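**Budget notes from the bench: what we're buying for the second cell**

August 28, 2021

The spending plan for the second picking cell at Dandville is finally in one piece, and I'm really happy with how it came out! Most of you have only seen the total on the shared sheet (and a few of you wrote to ask why it has so many small lines), so I want to walk through where the money goes and what we still have to settle before the order goes out in September.

The arm is the easy part. We're ordering the same model from Goline that we have now, with the same controller and the same teach pendant, so everyone who can run the first cell can run the second one on day one. The quote is good through the end of September. Delivery is included, and so is one visit to check the mounting.

The bigger change from last year's plan is that cables, connectors and fixtures have their own section. When we bought the first cell those were a single line called "misc," and we blew right through it. This time I went through every receipt and came up with 58 separate small parts that we bought after the arm was already bolted down. Fifty-eight! Cable ties, extension leads, spare connectors, clamps in two sizes, tape. None of it costs much alone, but we paid rush shipping on a lot of it, and the arm sat idle while we waited. The new plan orders all of it up front, with a spare for anything that plugs into the end of the arm. 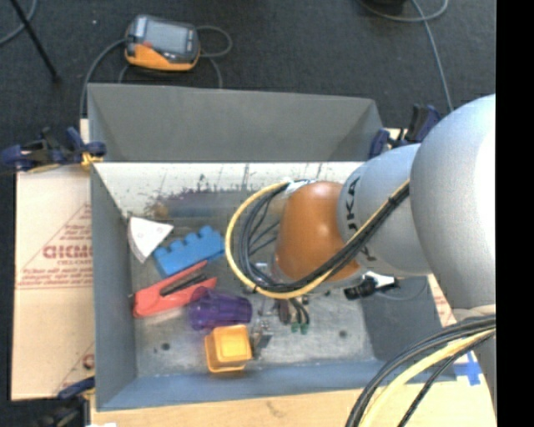
**Should we buy a second bin now or wait until the cell is running?**

Buy it now. The bins come from Nazari at $243 each, and they ship on the same truck as the mounting table if we put them on one order. Ordered later, a bin goes out alone and the freight costs nearly as much as the bin does. I've put 3 in the plan, two to work from and one to keep on the shelf.

The bin is also where I'd like people to think ahead a little. A metal bin gets scuffed fast with an arm working in it, and it needs to be held firmly at the edges or the positions drift over a long session. We looked at a molded plastic one that was cheaper and lighter, and I was all for it until we leaned on the side and saw how far it moved. Steel it is. The clamps are standard bench clamps, so please don't let anyone sell you the branded kind.

Test objects are my favorite line in the whole budget, and the smallest. Toys, cups, hand tools, the odd-shaped stuff that makes a picking program earn its keep. Last time we bought a boxed set and it was too tidy: every piece was about as easy to grab as the next. For this cell I've set the money aside as petty cash so the bench crew can pick things up at regular stores. See-through plastic is still hard for us, so more of that, please, and more things that will lie on top of each other in awkward ways.

The one line that's still open is the Graletness software license. They've offered us a two-cell price of $1,005 for the year, which would replace the single-cell license we have now. I like it a lot, but it renews on their date and ours runs until spring, so we'd be paying twice for several months. I've asked whether they'll credit the overlap. If they say yes, it goes straight into the September order.

Two requests before then. If you have a part that broke or ran short on the first cell and you don't see it on the sheet, add it to the bottom with the part number. And if you want a say in where the second cell goes, come look at the floor markings this week. Power is on the north wall only, and moving it would eat the whole fixtures section.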